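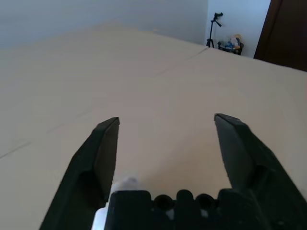

Mesas de inspección, sala de textiles – Dunavby

Galería de la sala donde se revisan y clasifican los artículos de tela del catálogo Clesus. La página recoge el mobiliario y el material sobre la mesa. Textos: Lemlem Demissie. Revisión técnica: Aurel Moldovan.

La sala trabaja con tableros lisos de color crema, sin dibujo ni veta marcada. El tono es cálido y uniforme, con ligeras variaciones según la luz. La altura de trabajo es de 756 mm, igual en todos los puestos. La superficie se despeja al cambiar de lote y se limpia con paño de microfibra y detergente neutro. No se emplean ceras ni abrillantadores.

La referencia interna del tablero es Dedix 631. Para las reposiciones se pide el mismo acabado; las diferencias de tono entre tramos se admiten siempre que ambos queden dentro de la gama clara. Detrás del tramo principal hay otro más pálido, con la junta a la vista. La junta se aspira los viernes, al cierre.

El lote en curso consta de 278 artículos textiles de formas y tejidos distintos. Se revisan de uno en uno, extendidos en el centro del tablero. La ficha de cada artículo incluye color dominante, tipo de tejido, remates, marcas impresas y estado general.

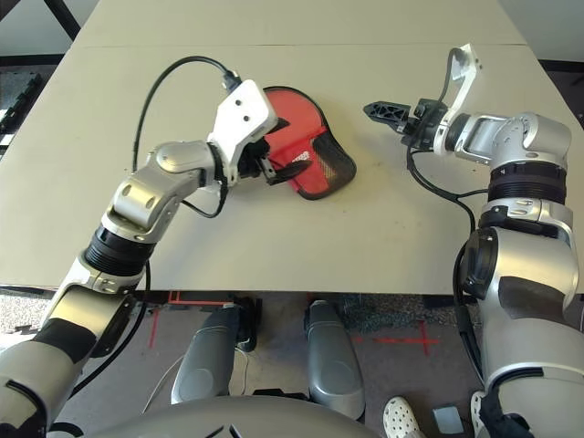
Artículo de tela roja con malla negra en el extremo redondeado. El contorno, a medio camino entre una pala y un guante, lleva un ribete negro fino. Logotipo blanco pequeño, impreso hacia el centro.

En la ficha figura como «textil, forma irregular», código de color rojo/negro. El rojo vivo contrasta bien con el beige y permite comprobar el perfil completo sin cambiar de fondo. Con los artículos crudos o blancos el contraste baja – en esos casos se coloca debajo una lámina gris de Workneh.

Los artículos con malla se revisan en dos pasadas: primero el tejido cerrado, después la malla y su unión con el ribete. Se anotan enganchones, hilos sueltos y deformaciones del borde. Un defecto de más de 5 mm pasa a segunda revisión y el artículo se guarda en bandeja aparte, con la ficha encima.

Suelo: moqueta gris moteada. Disimula bien la pelusa, por lo que el aspirado se hace por calendario y no por aspecto. Los restos de hilo se retiran a mano de los pasillos.

Pendiente de añadir: ficha de los artículos acolchados y tabla de equivalencias de color con el catálogo anterior. Las correcciones a los textos se envían a Aurel Moldovan, indicando el número de ficha.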